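Frequently asked questions about tables, flowers and tidying

Hi, I'm Eglė Koppel, and I tidy and set up rooms for a living, mostly living rooms and mostly the tables in them. The same questions land in my inbox again and again (I love getting them, keep them coming!) so I've put my answers on one page. Last updated September 9, 2022.

What do you do when I book you?

I come over, we have a cuppa, and you tell me what drives you mad about the room. Then we clear one surface at a time, starting with whichever one you look at most. I'm not an interior designer and I won't tell you to repaint. I move things, clean things, find homes for things and sometimes talk you into a smaller vase.

Do I have to tidy before you come?

Please don't! I need to see where the keys and the mail end up when you're tired, and if you've shoved it all in a drawer then I have to go looking for it. Dishes in the sink don't bother me either.

How long does one table take?

A coffee table or a side table takes me 15 minutes if there's no paper on it. Paper is the slow bit. A dining table that has turned into a home office can eat a whole morning, and I'd rather book you in for that properly than rush it.

What do you charge?

A single room visit is $100, and that includes the chat at the start and a written list of what went where. If you're outside Ernwood I add a bit for petrol, and I'll tell you how much before you say yes. Sorting paperwork is quoted separately once I've seen the pile.

Why do you like white tables so much?

Guilty. I had a dark timber one for years and every speck of dust on it showed up by lunchtime. White is kinder with dust and much less kind with tea, so you trade one nuisance for another. What wins me over is how colour behaves on it. You can put down one thing with a strong colour and it does the job of five, and you don't need to spend anything to get there. Most people already own a book with a nice cover.

How do I keep a white table white?

Lukewarm water, a drop of dish soap, and a soft cloth that you've wrung out really well. Wipe, then go over it with a dry one. I do mine every evening when I'm putting the cups away and it's become such a habit that I don't notice doing it. For tea rings, a paste of bicarb and water on a damp cloth, very gently, and test it on the underside first. Stay away from scourers. I wrecked a lovely little Aaltonen side table that way and I still get cross when I walk past it (it lives in the laundry now, poor thing).

Which cloths should I use?

Any soft cloth that doesn't shed. I like bright ones because I can find them again, and I keep one colour for the kitchen and another for the furniture so I don't end up spreading cooking grease over the bookshelf. Wash them without fabric softener. Softener leaves a film in the fibres and then the cloth just pushes the dust along.

What should I put on a table so it doesn't look bare?

Flowers and a book. I know, it's the oldest trick going, but I've tried candles and trays and bowls of pine cones and I always come back to it. Choose a low arrangement so people can see each other across it, and lay the book flat beside the vase. Pale yellow and dark red get along beautifully on white, and a bit of green leaf stops it from looking too careful.
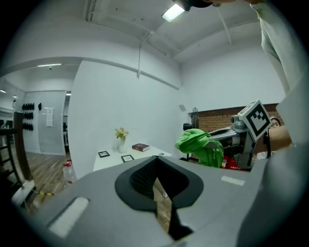
How often should I change the water in a vase?

Every second day is what I aim for, and every day when it's hot. Tip it all out, rinse the vase, and trim a little off the stems on an angle before they go back in. A small vase needs more attention than a big one, simply because the flowers drink a bigger share of what's there. If the water has gone cloudy, don't wait for the schedule, just change it.

My flowers flop after a couple of days. What am I doing wrong?

Probably nothing dramatic. Have a look at three things: leaves sitting under the waterline (strip them off), a fruit bowl nearby, and direct sun. Fruit is the sneaky one. Ripening bananas give off a gas that makes cut flowers age faster, and my own kitchen table used to have both on it, side by side, and I blamed the florist for months. Sorry, florist.

How do I get the dried crust out of a narrow vase?

Warm water, a splash of white vinegar and a spoonful of uncooked rice. Hold your hand over the top and swirl. The rice does the scrubbing where your fingers don't fit. Leave it soaking overnight if it's really bad, then rinse until it stops smelling like fish and chips.

Can I use fake flowers?

Of course you can. I only ask that you dust them. A hairdryer on the cool setting gets most of it off, preferably outside. And swap them with the seasons, otherwise you stop seeing them and they turn into another thing you move when you wipe.

Won't a book get damaged next to a vase?

It can, so leave a hand's width between them, and never put the vase on top of the book, however pretty that looks in magazines. Condensation and drips will leave a ring on a cloth-bound cover and you won't get it out. If it's a book you care about, put it back on the shelf when you're topping up the water. I use the ones I've already read, or the ones I feel a bit guilty about not reading.

Dust jacket on or off?

Off! Some of the best covers I've found were hiding under very ugly jackets. Keep the jacket somewhere flat if the book's worth anything.

How do I dust hardcovers?

Hold the book shut, tight, and brush along the top edge away from the spine with a soft dry paintbrush. Then wipe the boards with a dry cloth. No sprays and no water. I did my whole collection in February, 533 books, and found a library card, a pressed leaf and a ten-year-old parking fine that I really hope I paid.

We have an exposed brick wall. It's always dusty. Help?

Brick is gorgeous and it's a pain. Go over it with the brush attachment on your vacuum, top to bottom, on low suction. Once or twice a year is plenty for most rooms. If the bricks are crumbly and you keep finding red grit on the floor, have somebody look at whether they need sealing. That's past what I do, but I can tell you whether it seems worth a call. Where brick meets a painted white wall, clean the brick first and the paint last or you'll be doing the paint twice.

What gets marks off a white wall?

Start with a barely damp cloth and stop there if it works. Next step up is a tiny bit of dish soap. Melamine sponges do work but they're a fine abrasive, so on matte paint you can end up with a shiny patch that's more noticeable than the mark was. Ask me how I know... My hallway has one the size of a dinner plate.

Where should tall skinny things stand, like lamps and stands?

Against a wall, with the feet out of the walking path, and the cord (if there is one) running along the skirting. A slender pole nearly disappears in front of brick or a dark curtain and shouts at you in front of a window. Check that it's stable too. Give it a little nudge at the height a dog or a toddler would hit it.

What about wooden floors under all this?

Sweep or vacuum before you mop, always, and have the mop damp, never dripping. Felt pads go under every table leg. The stick-on ones from Momico have lasted well for me, though I replace mine when they get furry with hair, and that's sooner than you'd like in a house with a cat.

How do I stop the table filling up again?

Give the stuff that lands there a better place to land. Seriously, watch it for a week. In my house it was receipts and hair ties, so there's now a small Butine box by the front door for both and I empty it when I put the bins out. A rule of mine is 10 minutes before bed, timer on, and when it goes off I stop even if I'm halfway. I miss a night here and there. The table survives.

My partner leaves everything out and I don't. Any ideas?

Pick one surface together that stays clear and let the rest go for now. One! I've seen couples go from arguing about the whole house to being quite proud of a coffee table. And give the messier person a chair or a basket that's theirs, no comments allowed.

Will you throw my things out?

Never without asking. I make a maybe pile and you decide on it. If you can't decide, it goes in a box with a date on the lid and we put it out of sight. You ring me if you want to open it, or you don't.

Do you take things to the op shop for me?

Yes, whatever fits in my car, at no extra charge. I can't take mattresses, paint or anything with a cracked screen.

Can my kids help while you're there?

I'd love that. Little ones are terrific at matching lids to containers and they get very strict about it. I give them their own cloth and a low shelf.

How do I book?

Send me a message through the contact form with your suburb, the room, and one photo of the surface that annoys you most, taken as it is. I answer in the evenings. If you haven't heard from me in a couple of days, check your junk folder and then nag me.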